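# Graduate Admissions Review: Progress Report

Saturday, August 24, 2024

To: Anitha Mathew, Athanasiadis Fund
From: Makis Bakalis, Graduate Admissions, Nasthorpe
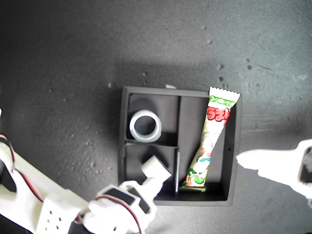

We are now past the halfway mark of the grant and I have a lot of good news, so please forgive the length. The main job you paid for was to change how applications move from our office to the departments and back again. Under the old method every file went into one long line and waited for whoever was free. The new sorting has three parts, and they aren't equal: think of one big section and two smaller ones, an upper and a lower. The big section is for files that are complete and can go straight to a department. The upper small one is for files missing a transcript or a letter, and the lower one is for applicants whose earlier degree needs a closer look before anyone reads the rest. It sounds almost too simple, I know, but the departments took to it right away!

**Numbers for the year**

We handled 3,661 applications across all graduate programs. Of these, nearly 700 came in with something missing, and under the old method many of those would have sat until the final week. This year the first reminder went out as soon as a file was marked incomplete, and the departments had most of the late letters in hand before their first reading meeting. I don't have a clean comparison with last year, as the old system didn't record when a file became complete. We do record it now, so next year's report will have a proper before and after.

**Readers**

The grant covered training for 19 faculty readers, and 17 have finished. The other two are on leave for the fall and will join the December session. I sat in on both training days and enjoyed them enormously. In the morning each reader scored the same small set of old files (names removed), and after lunch we put the scores side by side. The spread was wide at first, mostly on the personal statement. Chemistry readers wanted a research plan, history readers wanted evidence of good writing, and a few people in engineering admitted they usually skipped it. By the second round the scores had pulled in a good deal, and we came away with a shared one-page guide that the readers wrote themselves. It's going to all departments with the fall packet.

I should mention one disagreement that is still open. Some readers would like to see undergraduate grades before they read the statement, and others want to read the statement cold. We tried it both ways in training and couldn't settle it. For the coming cycle each department will choose, and we'll write down which choice they made so we can look at the results together.

**Letters of recommendation**

We cut the recommendation form from four pages to one. Letter writers can attach a letter if they like, and most do, but the form alone is now enough to complete a file. I heard from several people at Cummont, who send us a good number of applicants every year, that they were glad to see the rating grid go. I was too. Hardly any two people filled it in the same way.

**Applicants with degrees from elsewhere**

Progress has been slower with this group. A closer look at a foreign or unusual degree still takes one experienced person with a shelf of reference books and a lot of patience, and we have exactly one such person. The plan was to have a second staff member trained by summer. Our first choice took another post in the spring, so we started over and the new hire begins after the holiday. In the meantime I have been helping with the easier cases, and I've learned more about grading scales than I ever expected to.

**Forko**

The Forko tracking system went live in all but two departments. Applicants can see whether their file is complete without calling us, and the phones have been noticeably quieter. Music and architecture are not on it yet, as both ask for portfolios and the system can't take large files. The workaround (a separate upload page, then a note added by hand) works but nobody loves it. A fix is promised for December and I'll write to you when it's in place.

**Spending**

We are within budget on every line except printing, which went over when we reissued the applicant handbook with the new form in it. The training line is under, since we were able to use our own rooms. With your agreement I'd like to move part of that balance to cover the printing and keep the rest for the December session. A full statement is attached.

**Next steps**

- Train the second degree evaluator
- Run the December session for the remaining readers
- Bring music and architecture onto Forko
- Send a short survey to admitted students who chose to go elsewhere

I'm most excited about that last one. We've never asked them anything, and a draft of the questions is ready if you'd like to see it before it goes out. Comments by letter or phone are equally welcome.

Makis Bakalis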